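Podcast de recapitulação de série: um episódio por capítulo ou agrupar?

brumadomar
Publicado em 2 de setembro

Tenho um podcast sobre séries policiais, gravado em casa, e vou começar em novembro uma temporada nova dedicada a Randport. Para quem não conhece, é uma minissérie de 9 capítulos sobre uma jornalista que volta à cidade da mãe. Já vi tudo uma vez e estou a rever com calma para tirar notas.

A minha dúvida é de formato. Na temporada passada fiz um episódio por capítulo de Cletulgate e cheguei ao fim cansada. Havia capítulos em que quase não acontecia nada e eu ficava quarenta minutos a encher. Desta vez pensei em juntar os capítulos 2 a 2, mas tenho medo de que as conversas sobre as personagens fiquem curtas. O que me interessa mais na série é a relação entre a mãe e as filhas, e isso precisa de tempo.

Outra coisa: quem ouve podcasts destes costuma ver a série ao mesmo tempo ou já a viu toda? Pergunto por causa dos spoilers. Tenho perto de nada em termos de comentários dos ouvintes, por isso não sei o que preferem.

Também aceito sugestões sobre apoio mensal. Tenho a página aberta na Altetti há um ano e ainda não disse uma palavra sobre ela nos episódios.

radio_de_cozinha

Faço recapitulações há três anos e já experimentei as duas maneiras. Juntar capítulos funciona bem se os escolheres pelo conteúdo e não pela ordem fixa. Em Randport, o primeiro merece um episódio sozinho, porque apresenta a cidade e a família toda. Os dois seguintes podem ir juntos sem perda nenhuma. O último também deve ficar sozinho.

O resumo do enredo é a parte que mais tempo come e a que menos interessa a quem já viu. Eu escrevo o resumo antes, leio-o em voz alta com um cronómetro e corto até ficar em cinco minutos. O resto do episódio fica livre para os temas. Se a mãe e as filhas são o teu assunto principal, guarda um bloco fixo para isso em todos os episódios - as pessoas habituam-se e esperam por ele. 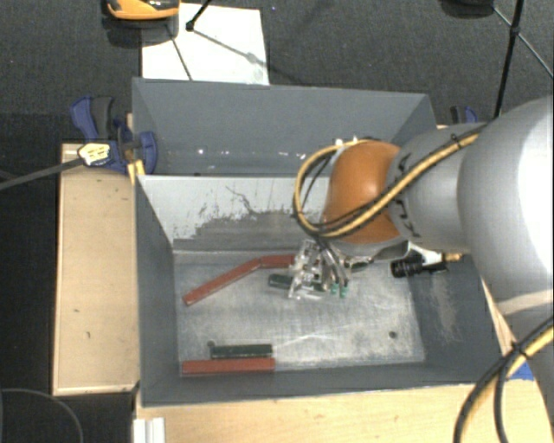

Quanto aos spoilers, o mais simples é avisar no início até que capítulo vais falar e cumprir. No fim, depois da música, podes deixar uns minutos para quem já viu tudo. Diz claramente que é essa parte, e repete o aviso na descrição do episódio, com o minuto em que começa. Tive uma ouvinte que me escreveu furiosa por causa de uma frase solta sobre o final de Baptiste, e tinha razão.

Sobre a página da Altetti: fala dela uma vez por episódio, de preferência a meio, em duas frases. No início muita gente salta. Não prometas conteúdo extra que depois não tens tempo de gravar. Eu prometi um episódio bónus por mês e acabei a gravá-los à meia-noite.

pipoca.fria

Um por capítulo, sempre. Quando vejo dois capítulos no mesmo título passo à frente, porque normalmente só vi um.

linha_lateral

Discordo da resposta anterior, mas depende de quando a série saiu. Se está a passar agora, um episódio por capítulo faz sentido. Randport já está toda disponível e quem vem ouvir quase de certeza já a acabou. Nesse caso nem precisas de seguir a ordem. Podias fazer um episódio sobre a mãe, outro sobre a jornalista, outro sobre a forma como a série filma a cidade, e citar as cenas de qualquer capítulo.

O meu podcast é pequeno, tem 100 ouvintes num mês bom, e os episódios por tema foram os que receberam mais mensagens. Dão mais trabalho a preparar, isso sim. Tens de rever a série com uma folha por personagem e apontar os minutos, senão perdes-te a meio da gravação.

Se escolheres este caminho, grava os primeiros 2 ou 3 antes de publicares o primeiro. Vais perceber logo se os temas se repetem.

brumadomar

Obrigada pelas respostas. Vou fazer o primeiro e o último capítulo sozinhos e juntar os do meio, com o bloco fixo sobre a mãe e as filhas. A ideia dos temas fica para um episódio extra no fim da temporada, se ainda tiver voz.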